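会員名簿の取り込みで氏名が文字化けする件(対応記録) 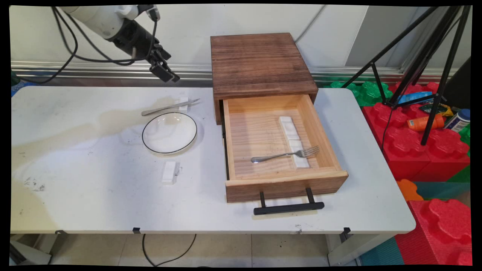
3月 日曜 記録:Tadeusz Piątek

件名:Zeriaへの会員CSV取り込み後、一部の氏名が文字化けする
報告者:Wanda Górecki(Górecki 受付窓口)
対象:Zeria 会員管理、案内メール配信用の連携ツール Ciston
優先度:中(のちに高へ変更)
状態:解決、一部経過観察

【報告内容】
ダンス教室Zilledanceの会員名簿を旧システムからCSVで書き出し、Zeriaに取り込んだ。件数は2,188件で、画面上の取り込み結果は「成功」、エラー行はなし。ところが会員一覧を開くと、姓にポーランド語の文字が入っている会員の表示が崩れている。報告者自身の登録も「GÃ³recki」になっていた。日本語の氏名は正常に見える。
月曜の朝に春期クラスの案内メールが自動で出る設定になっているため、それまでに直してほしいとのこと。これを受けて優先度を高にした。

【9:40】
まずCistonの自動配信を止めた。配信予約の画面で「保留」にしただけで、予約そのものは消していない。宛名の差し込みはZeriaの氏名欄をそのまま読むので、崩れたまま出ると会員に見えてしまう。
Wandaさんに、元のCSVを触らずに送ってもらうよう依頼。表計算ソフトで一度開いて保存し直すと中身が変わるので、開かずに添付してもらった。

【10:15】
CSV受領。テキストエディタで文字コードを確認したところUTF-8、BOMなし。「Górecki」「Piątek」「Łoś」など、ファイル内ではどれも正しく読める。書き出し側の問題ではなさそう。
崩れ方を見ると「ó」が「Ã³」になっている。UTF-8の2バイトを1バイトずつLatin-1系で読んだときの典型的な形。ただ、それなら日本語も全部崩れるはずで、そこが合わない。

【10:50】
Zeriaの取り込み履歴を確認。取り込みが2回に分かれていた。1回目は土曜の夕方、2回目はその夜。Wandaさんに電話で聞いたところ、1回目のあとで電話番号の先頭のゼロが落ちているのに気づき、列の設定を直してもう一度取り込んだという。
2回目の設定は「既存会員は空欄のみ更新」。つまり1回目で入った氏名は上書きされずに残る。
1回目のファイルは今回もらったものとは別で、日本語氏名の会員と、ローマ字氏名の会員を別々のファイルにして入れていたことも分かった。ローマ字のほうだけ、取り込み画面の文字コードが「自動判定」になっていた。日本語のほうは手動でUTF-8を選んでいる。これで話が合った。

【11:30】
テスト環境で再現を確認。
ローマ字氏名だけのファイルを「自動判定」で取り込むと、Windows-1252と判定されて同じ崩れ方になる。判定はファイルの先頭付近しか読んでいないようで、先頭の数十行に特殊文字のない氏名が並んでいると外れる。特殊文字入りの会員を先頭行に移すとUTF-8と判定された。手動でUTF-8を選んだ場合は並び順に関係なく正常。

【12:10】
影響範囲の洗い出し。会員一覧を氏名に「Ã」「Ä」「Å」を含む条件で検索し、27件該当。うち4件は住所欄にも同じ崩れがあった。「Ä」は本来の綴りとしてもありうるので、1件ずつ元のCSVと突き合わせた。誤検出はなし。
メモ欄は検索条件に指定できないので、別途エクスポートして確認した。崩れなし。

【13:05】
修正方法の検討。
案1:全件を削除して取り込み直す。会員番号が振り直されるため、出席履歴との紐付けが切れる。不採用。
案2:該当分だけのCSVを作り、会員番号をキーにして氏名欄と住所欄を上書きする。こちらで進める。
Wandaさんに了解をもらった。土曜の夜以降に窓口で手直しした会員がいないかも聞いたところ、1人だけ自分で直したとのこと。その人はすでに検索の条件に当たらなくなっていた。直した内容も元データと一致。

【13:40】
作業前に全件エクスポートを取り、共有フォルダの「移行_3月」に保存。
上書き用CSVを作成。列は会員番号、姓、名、住所のみ。電話番号は入れていない(入れるとゼロ落ちの件をまた確認しなければならない)。
文字コードはUTF-8を手動で指定、更新方法は「一致する会員を上書き」。

【13:55】
取り込み完了。画面の結果は更新27、新規0、エラー0。
再検索で該当なし。住所に崩れのあった会員は個別に開いて目視で確認した。会員証の印刷プレビューでも正しく出る。ただし「ą」だけ少し字形が違って見える。印刷テンプレートのフォントに文字がなく、別のフォントで代用されているため。文字としては正しいので今回は対象外とし、別チケットにする。

【14:30】
Ciston側の確認。Zeriaを直しても、Cistonのテスト送信では宛名が「GÃ³recki 様」のままだった。
Cistonは連絡先を自分の側にコピーして持っていて、同期は夜間に1回。手動同期を実行しても変わらない。差分同期なので更新日時を見ているはずだが、CSVの上書き取り込みではZeriaの更新日時が変わらない仕様だった(ヘルプの「一括取り込み」の注記にあり)。
連携設定から「全件再同期」を実行。終わるまで20分ほどかかると表示されたので待つ。

【15:00】
全件再同期が完了。テスト送信を再度実施し、Wandaさんの受信画面とこちらの受信画面の両方で「Górecki 様」と表示されることを確認。件名への差し込みも問題なし。
配信の保留を解除した。予約時刻は元のまま。

【原因】
1.CSV取り込み時に文字コードを「自動判定」にしていて、ローマ字氏名のファイルがWindows-1252と誤判定された。
2.2回目の取り込みが「空欄のみ更新」だったため、誤った氏名がそのまま残った。

【再発防止】
・取り込み時の文字コードは毎回UTF-8を手動で選ぶ。
・取り込み後、特殊文字を含む会員を2人以上開いて確認する。
・一括取り込みで修正したときはCistonの全件再同期も行う。
・窓口用の手順書は、Wandaさんが取り込み画面の章に上の内容を書き足す。

【残件】
・会員証テンプレートのフォント(別チケット)
・電話番号のゼロ落ち。2回目の取り込みで空欄だった会員には正しい番号が入ったが、1回目でゼロが落ちた状態のまま入っている会員は更新されていない可能性がある。件数未確認。メール配信には影響しないため、来週の対応とする。

【追記 月曜 8:20】
案内メールの配信完了を確認。宛名についての問い合わせは今のところなし。宛先不明で戻ってきたものが2通あるが、どちらも旧システムの時点で無効だったアドレス。Wandaさんに一覧を渡した。
電話番号の件が片付くまで、このチケットは閉じずに置く。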